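What I Learned Running a Student Blog for a Semester

7 min read

So this is my project report for the Writing for the Web elective, and I should say up front that I've never written a report I enjoyed before. The assignment was simple enough on paper: start a blog, keep it going for the semester, and write up what you learned about getting people to read it. I picked the question of whether comments and replies bring readers back more than new posts do. I had a hunch they would (I'm the kind of person who scrolls past the recipe to read the fights underneath), and my advisor, Donal Breathnach, told me a hunch was fine as long as I wrote it down before I started and didn't touch it afterward. It's on page one of my notebook in green pen.

The blog is called Comora. It doesn't mean anything. I wanted a word that didn't already have a hundred websites attached to it, and I was eating cereal at the time. The subject is student life in the broadest possible sense, so there are posts about laundry, bus passes, cheap dinners, what my friends are building or studying, and one very long post about a couch.

How I set it up

I used a free blogging tool and the plainest theme it offered. Wissam Khoury, my project partner for the first half, wanted a dark background with a big moving header, and we went back and forth on that for most of a week. We ended up with black text on white, and he got to pick the font. I still think it's a little too round.

The plan went like this. For the first four weeks we'd publish and leave the comments alone, no replies from us at all. For the next four we'd answer every single comment within a day. Same number of posts in each half, same rough length, same evening for posting. Wissam moved over to a different project after that first half, so the replying was all me, which I'll come back to because it matters.

We published 26 posts, thirteen in each half. I wrote most of them, Wissam wrote the funny ones.

What we counted

I kept a spreadsheet with visits, comments, and how many commenters had commented before. The blog tool gives you a visit count and a sort of guess at how many people are new. I didn't trust the guess very much, so for returning readers I only counted people who left a name and came back under the same name. That leaves out everybody who reads quietly and never says a word, and those people are probably most of the audience! I don't have a good way around that. If you do, please tell me.

By the end we had 3926 visits in total. I was thrilled by that number until Donal asked how many of them were me checking the page. I had not turned off counting for my own laptop until the second week — so some of those are absolutely me, in my pajamas, hitting refresh.
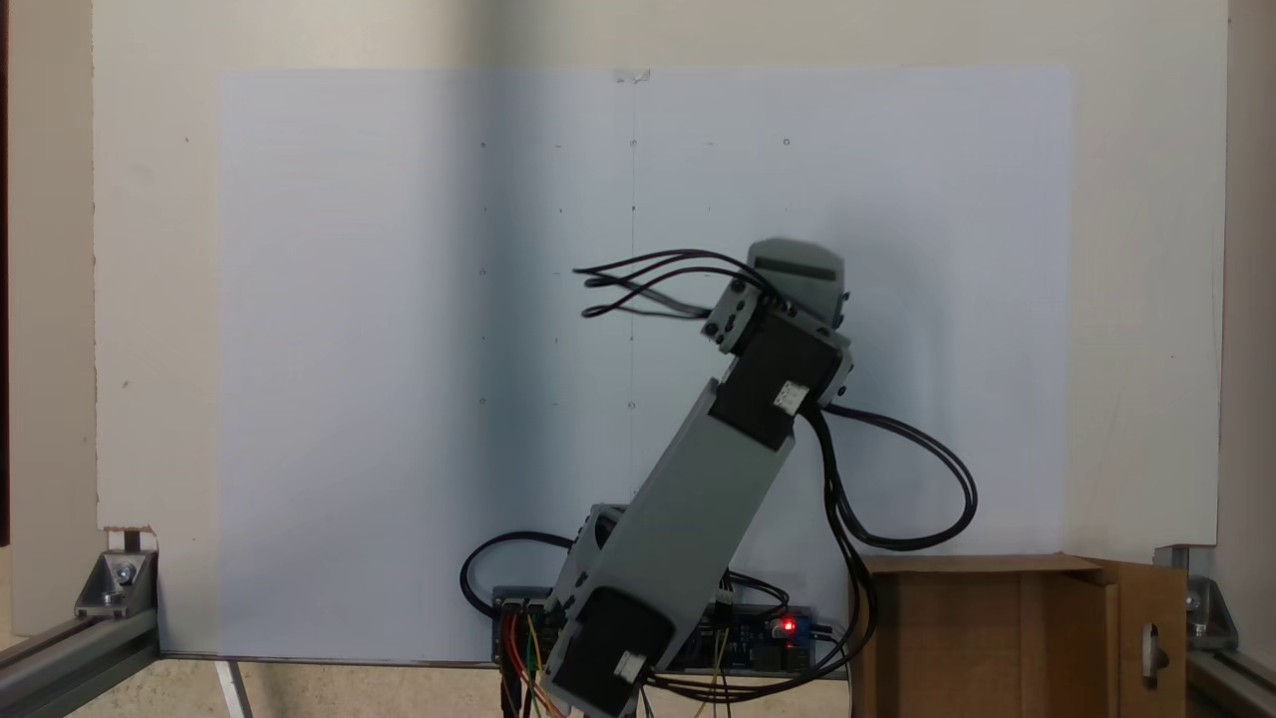
What happened in the quiet weeks

The first half started strong because we told everyone we knew. My aunt shared the couch post with her whole book club. After that first burst the visits slid down week by week, and the comments slid faster. People would ask something perfectly reasonable, like where the cheap bus pass office was, and get silence, and I could see in my head the exact face they were making. Not replying was a lot harder than I expected. I typed out answers and deleted them.

One reader who went by Jerov commented on four posts in a row and then wrote "is anyone home?" and vanished. I felt terrible about it for days.

What happened in the replying weeks

The second half was more fun and much more work. I answered everything, including the person who only ever wrote "first." Comments picked up in the second week of replying, and by the third week readers were talking to each other, so I'd log on after class and find the bus pass question already answered by somebody who knew more about it than I did. Jerov came back, too. I apologized and explained the experiment and got a thumbs up.

Visits didn't jump the way I'd hoped. They stopped falling, and they went up a bit near the end, but a lot of that bump came from one post. I wrote about the Govden Street laundromat closing its back room and it got passed around in the neighborhood group. Take that post out and the line is pretty flat. The returning names are the part I feel better about, since 8 of the regulars I had by the last week had never commented before I started replying.

Problems with all this

There are plenty. Wissam's posts got more laughs than mine, and he was gone for the second half, so the two halves weren't really the same blog. The second half also ran into November, when everyone is stuck inside and looking for reasons not to study. And I was nicer in the second half because I was having a better time, and I'm sure that leaked into the posts.

Donal also pointed me to an old class handout, the Kárason notes, which says to treat your first audience as guests and not as a sample. I rolled my eyes when I read it, but I think about Jerov and I get it now.

What I'd do differently

I'd split the posts instead of the weeks, so some get replies and some don't in the same stretch of time. I'd turn off my own visits on day one. I'd ask a partner to commit to the whole thing in writing (sorry, Wissam, love you). And I'd write shorter posts, because the couch one took me two evenings and I'm fairly sure only the book club finished it.

I'm keeping Comora going over the break, with replies on. The next post is about freezer dinners, and if you have a good one with lentils in it, leave it in the comments and I'll answer.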